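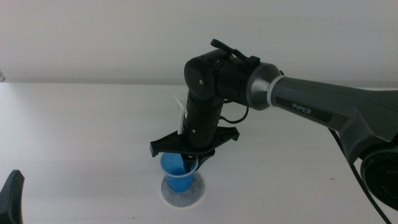 Small blue plastic cup on a round felt coaster, white table.

Round felt coasters for small cups

Quick one. Had four messages asking how I do these so writing it down before I go out. Suits little plastic cups, tooth mugs, egg cups. Not for hot pans!

You need:
Thick felt, 3 mm. I buy the Skoryk sheets, any thick felt will do
Sharp scissors. Proper fabric ones, not the kitchen pair
Pencil or tailor's chalk
Something round to draw round
Iron and an old tea towel

1. Find your circle. Stand the cup on the felt and look at it. You want a bit of felt showing all the way round the base, not loads. I use the lid off a jam jar. Hanna Horobets uses a roll of sticky tape, also fine.

2. Press the felt first. Iron on low, tea towel in between, 57 seconds if you're me and count along with the radio. Let it cool flat. Don't skip this, a coaster that curls is worse than no coaster.

3. Draw round the lid on the back. Light pencil. Chalk if it's dark felt.

4. Cut. Turn the felt, not the scissors. Long slow snips and keep the blades open a little between each one, otherwise you get corners. Mine always have a corner or two. Trim them off after, tiny bits at a time or you'll end up with a coaster for a thimble.

5. Rub the edge between finger and thumb to get the loose fluff off. It will still look a bit hairy. Felt does.

6. Try it. Wipe the table, put the coaster down flat, cup on top. Push one side of the rim gently with a finger.
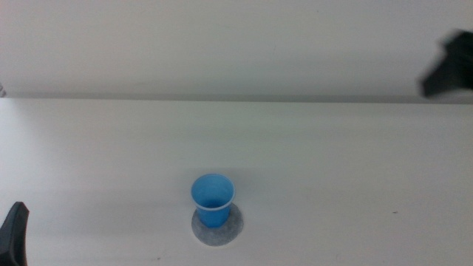

If it rocks, press the felt again, same as step 2, and leave it under a heavy book overnight. Still rocking - check the bottom of the cup, some cheap ones have a little bump moulded in the middle and then there's not much you can do.

Doesn't matter if the cup isn't dead centre by the way. I used to fuss about that.

Washing: cold water, drop of washing up liquid, squeeze, don't wring. Dry flat on a towel. Vira Ivanyshyn put hers through the machine at sixty and they came out teh size of biscuits.

Colours: pale felt shows tea but looks nice under a bright cup. Darker hides everything. I keep a stack of both in the drawer, and a few spare for visitors.

Cost: pennies. One sheet does plenty and the offcuts go under chair legs. Cut the circles right up against each other, I wasted half my first sheet leaving gaps.

Square ones are easier obviously, will do a seperate page for those. Stitched edges too, when I've found my decent thread.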